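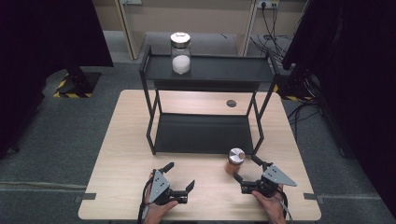 Brândușa Grecu wrote after the second reading that salt delivery should have been fixed before the softeners were fitted, and that her building in Cuvach went without a refill through most of November. The point is accepted. Refills were ordered per building and billed per household, and the two lists did not match until the end of the period.

Work completed

Softeners are now running in 270 households. Inlet hardness was logged at each address on the day of fitting and again at the second reading. The log holds 751 entries. Entries from the Ghiță Street block were taken with an expired test kit and will be repeated.

Salt supply

The contract with Fludarik covers 2,000 kg, delivered to two storage points. Tudor Iordache has merged the refill and billing lists. Deliveries move to Sunday mornings, when the loading bay in Cuvach is free.

Open items

Drain connections in the older risers remain below specification. Aurelia Avram has priced the replacement — parts only, labor to follow. Resin life cannot be estimated from two readings.

Request

We ask that 200 kg of the unspent salt allowance be carried into the next period. No change to the total grant is requested. The revised refill schedule is attached as Annex B.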